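Recording tabletop demonstrations with the Sekonik hand-held gripper

Gurnesow Help > Guides > Demonstrations

Before you start

You need a charged gripper, a memory card with space on it and a table you can stand at comfortably. If you booked the kit through Gornirent, the fingers are already fitted. Check the screws anyway and snug up any that have worked themselves out.

Pick one task and write it down in a single sentence, such as "pick up the object and put it in the mesh container". If you can't get it into one sentence, split it into two tasks and record them separately.

Setting up the table

Clear off whatever the task doesn't use, then put back a couple of everyday things. The robot will be working on desks and kitchen tables that have clutter on them, and a bare surface in every recording teaches it very little. Move those things between batches.

Look for glare. A lamp directly overhead can leave a bright spot on a polished surface, and small pale objects get lost in it. Some glare in a set is fine. If it sits over the object in every take, shift the table or turn the lamp.

Recording a take

1. Hold the gripper with the fingers fully open and keep still for a moment before you press record.

2. Bring it in at the height you want the robot to use. Most people start too high and then drop down quickly at the end. Come down at one steady speed.

3. Stop with the open fingers over the table and line up the gap before you go any lower. Your wrist should do the turning here, with your elbow kept close to your side. 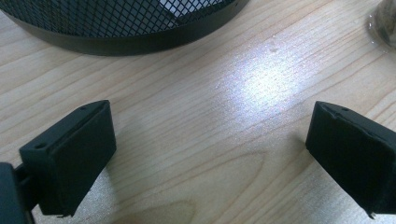
4. Lower the fingers on either side of the object and squeeze until it is held. Go easy – a hard squeeze flexes the pads and the width reading drifts.

5. Lift, carry and release in one movement. Don't go back to tidy up the placement. If you miss, finish the take, mark it as a miss and do another.

6. Open the fingers fully again and hold still before you stop recording.

How many takes

Our Bhardwaj set for pick and place has 877 takes in it. We threw out 280 more, mostly for rushed approaches. A simple task began working for us at 343, though placement was still rough. Work in batches and change the layout after each one.

Checking your files

Play back the first 4 takes before going any further. You want both fingers in view the whole way through and no jumps in the path. If the path jumps, recalibrate the gripper and record that batch again. Misses go in their own folder, labelled with the task sentence and the batch number.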